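The Sitelden Inheritance

Notice was served on Endang Rondonuwu on Friday. Her late uncle had left the Office of Records 843 letters - all unsent, all addressed to the sea. 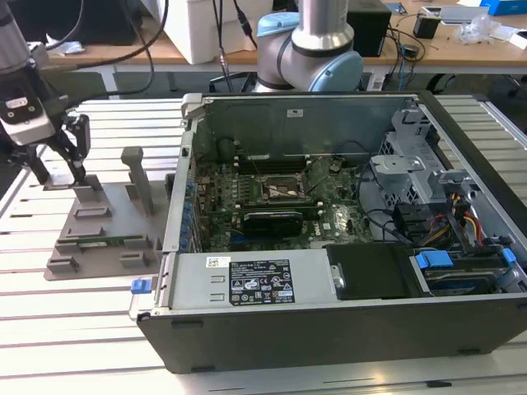
An open desktop computer on a slatted table.

Mr Kwok, the registrar, explained that the letters must be delivered or destroyed. No third course was provided for in the rules.

She signed for them. By evening she stood on the harbour wall at Dudus, reading the first aloud, and the tide, which was due to turn, did not.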